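Rollholm detail brush, black handle — 3 stars

Got it in March for dusting small stuff, models mostly. Handle is slim, black, shiny metal ferrule. Feels fine. Not heavy.
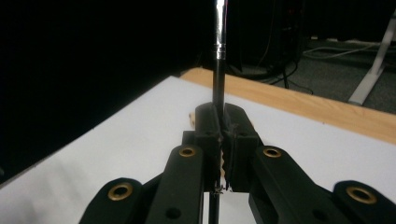
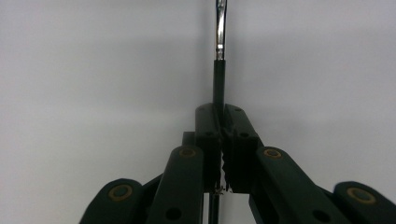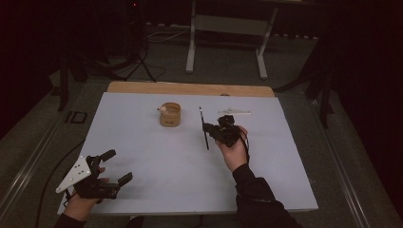

Shed a few hairs the first week, then stopped. Washes out ok with dish soap but takes forever to dry — stand it up overnite. My old Fenton was stiffer and I liked it better for corners. Paid 5 bucks so whatever. Wouldnt pay more. Shipping was slow, nearly 30 days. Might get the wider one next.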